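# 会收拾东西的机械臂：Dulo 套件是什么

Dulo 是一套放在桌上用的机械臂，由一家叫 Allitz 的公司出售和出租。它的工作很简单：把桌上的东西一件一件夹起来，放进箱子里，或者从箱子里夹出来，放到桌上。鞋子、毛巾、积木、勺子，都可以让它试一试。

这篇文章写给九岁以上的小读者。读完以后，你会知道这套机器由哪些部分组成，它怎样学会夹东西，哪些东西它夹不好，还有学校或者图书馆想用它的时候要准备什么。

## 箱子里装着什么

一套 Dulo 包括下面这些东西：

- 两条机械臂，每条末端有一个夹爪
- 一个控制盒，和一本厚字典差不多大
- 一台固定用的摄像头和它的支架
- 一对操作手柄，给人拿在手里用
- 桌边夹具、电源线和一个急停按钮
- 一本说明书和一盒练习物品

箱子不在套件里。你可以用自己家的塑料箱，只要口够宽，夹爪伸得进去就行。说明书上写着，箱子最好和桌面颜色不一样，这样摄像头更容易分清哪里是桌子，哪里是箱子。

练习物品一共有 36 件，有软的，有硬的，有圆的，也有长条形的。它们不贵重，掉到地上也摔不坏。

## 机械臂为什么有“关节”

伸出你的胳膊，弯一弯手肘，再转一转手腕。你的胳膊能做这么多动作，靠的是关节。机械臂也一样。两段硬硬的臂杆之间有一个可以转动的地方，里面装着电动机。电动机转一点，臂杆就跟着转一点。

只有一个关节的机械臂只能画圆弧，就像门绕着门轴转。关节多了，夹爪才能从不同的方向靠近一样东西。比如从箱子里夹东西，夹爪要先抬高，越过箱子的边，再往下伸。少抬高一点，就会碰到箱边。

电线要从臂杆的一头走到另一头，所以有些机械臂的外面能看到弯弯的线。线要留得长一些。线太紧，关节转到最远的地方就会把它拉坏。

## 夹爪和你的手有什么不同

你的手有五根手指，皮肤能感觉到轻和重、冷和热。Dulo 的夹爪只有两根“手指”，一张一合。它能知道自己张开了多宽，也能知道电动机用了多大的力气。如果夹爪合到一半就合不下去了，控制盒就知道，中间可能夹着东西。

可是它不知道夹着的是什么。一只鞋和一块同样宽的木头，对夹爪来说差别很小。要分清楚，得靠摄像头。

摄像头固定在桌子旁边，一直对着工作的地方。控制盒里的程序看它拍到的画面，判断东西在哪里、朝哪个方向。摄像头的位置不能随便动。你可以想象一下，有人趁你闭眼的时候把你的椅子转了半圈，你再伸手去拿杯子，多半会拿空。摄像头被碰歪以后，机械臂遇到的麻烦就是这样的。

## 它怎样学会夹东西

教 Dulo 有两种办法。

第一种办法是写步骤。大人在电脑上把动作一步一步写下来：抬高，向右移动，向下，合上夹爪，再抬高。东西每次都放在同一个地方，这个办法就很好用。东西放歪了，机械臂还是会去原来的位置，夹到的只是空气。

第二种办法是做给它看。人拿着操作手柄，手怎么动，机械臂就怎么动。控制盒把每一次动作和当时的画面一起记下来。记了很多次以后，程序会从里面找出规律：看到东西在左边，臂就往左边去；看到东西侧躺着，夹爪就转一个角度。以后没有人拿手柄，它也可以自己试着做。

第二种办法比较慢。教它把一样东西放进箱子，要反复做很多遍，而且每一遍都要换个位置。总是放在桌子正中间，它就只学会夹正中间的东西。

Allitz 公司的培训老师 Bhavana Mudaliar 在给学校的说明里写过一段话：“请让孩子们把东西摆得乱一点。摆得太整齐，机器学到的就太少。做错的那几次要做上记号，不要混在做对的里面。”

## 哪些东西好夹，哪些不好夹

好夹的东西有几个特点。它们不太重，两边有可以夹住的面，夹紧了也不会变形太多。积木、木勺、小纸盒都属于这一类。

不好夹的东西也不少：

- 玻璃杯。它是透明的，摄像头常常看不准它的边。
- 一张平放的纸。纸太薄，夹爪伸不到它下面。
- 圆球。夹偏一点，球就滚走了。
- 毛巾。它每次落下来的形状都不一样。
- 装满水的瓶子。它太重，夹起来会往下坠。

鞋子处在中间。鞋底比较硬，可以夹；鞋面比较软，夹的时候会凹下去。拖鞋的带子拱起来，下面有空，夹爪可以夹住带子，也可以夹住鞋底的边。夹带子容易一些，可是拖鞋挂在半空会晃。夹鞋底比较稳，夹爪就要伸得更低，离桌面更近。

两只一样的鞋放在一起，又多了一个问题：先夹哪一只？程序里要有一条规定，不然机械臂可能在两只鞋中间来回犹豫。Dulo 的规定是先夹离箱子近的那只。你可以在设置里改成先夹离得远的。

## 两条臂一起干活

一条臂也能收拾桌子，为什么要用两条？

有的东西很长，一条臂夹住一头，另一头会垂下来。两条臂各夹一头，就能平着抬起来。有的时候，一条臂扶住箱子，另一条往里面放东西，箱子就不会被推走。

两条臂也会带来新的麻烦，它们可能撞在一起。控制盒会不停地计算两条臂的位置，离得太近时，让其中一条停下来等。所以你会看到它们有时候动，有时候不动。一条臂停着，不一定是坏了，可能只是在让路。

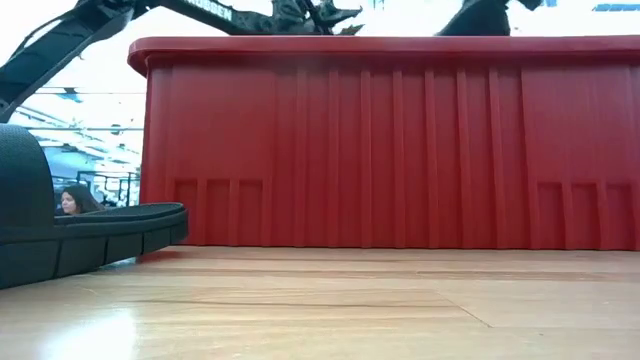
一只拖鞋从桌上夹起来放进箱子，需要多长时间？

所需时间要看设定的速度，还要看拖鞋摆放的方向。Dulo 有慢、中、快三档，学校用的时候只开慢档。慢档下，机械臂靠近东西和离开箱边时都会再放慢一些，所以它比人用手拿要慢得多。

## 安全的规矩

机械臂没有生气或者高兴的时候，它只会照着程序动。如果你的手伸到它要去的地方，它不一定能及时发现。所以下面几条一定要遵守：

1. 机器通电以后，手和头都不要越过桌边的黄线。黄线由大人在安装时贴好。
2. 长头发要扎起来，围巾和挂绳要取下来。
3. 东西掉了，先告诉大人，等机器停稳再捡。
4. 每次开始之前，要确定谁负责按急停按钮。这个人不做别的事。
5. 不能让它夹剪刀、小刀和热的东西，也不能让它夹小动物。

急停按钮是红色的，按下去，两条臂就会停住。停住以后夹爪还会保持原来的样子，夹着的东西不会马上掉下来。想让机器重新动，要由大人转一下按钮，让它弹起来，再从头检查一遍。

## 借用和购买

Dulo 可以买，也可以租。学校和图书馆大多选择租。租一个月的价格是 865 元，包括送货、安装和一次上门讲解。练习物品丢了可以补，每件另外算钱。

安装需要一张结实的桌子。桌子会晃，摄像头拍到的画面也会晃，机械臂就瞄不准。桌面反光很强的话，可以铺一块不反光的布，布的四个角要粘牢。窗户边的太阳光也会影响摄像头，最好拉上窗帘，用屋里的灯。

Stodia 图书馆在 9 月租过一套，放在二楼的活动室里。负责活动的 Balakrishnan Rajan 把孩子们分成两人一组，一个人拿手柄，一个人摆东西，做完几次再交换。他在活动记录里提到两件事：小朋友手比较小，拿手柄时间长了会累，中间要休息；还有，软布做的玩具比大家想的难夹，应该放到后面再教。

这套机器也有不足。说明书的字很小，有几页写得太难，小学生要和大人一起看。更换夹爪上的垫片要用专门的小扳手，扳手很容易丢。控制盒的风扇声音不小，放在安静的阅览室里不合适。

## 几个词的意思

**机械臂**：由电动机带动、能像胳膊一样活动的机器。

**夹爪**：装在机械臂末端，用来夹住东西的部分。

**关节**：两段臂杆连接并且可以转动的地方。

**示范**：人先做一遍给机器看，让程序照着学。

**急停**：遇到危险时让机器马上停下来的装置。

## 在家里可以做的小实验

没有机械臂，也可以体会一下它的难处。找一双长筷子或者一个面包夹，再找一个塑料箱和一只干净的拖鞋。

把拖鞋放在桌上，闭上一只眼睛，用夹子把它放进箱子。试试夹带子，再试试夹鞋底的边，看看哪一种更稳。然后把拖鞋翻过来，底朝上，再做一次。

还可以请一个朋友来当“程序”。你闭上两只眼睛，拿着夹子，朋友只能说“左”“右”“前”“后”“高”“低”“合上”“张开”这八种话。夹到以后交换。做的时候把每一次有没有放进去写在纸上，拖鞋是怎么摆的也写下来。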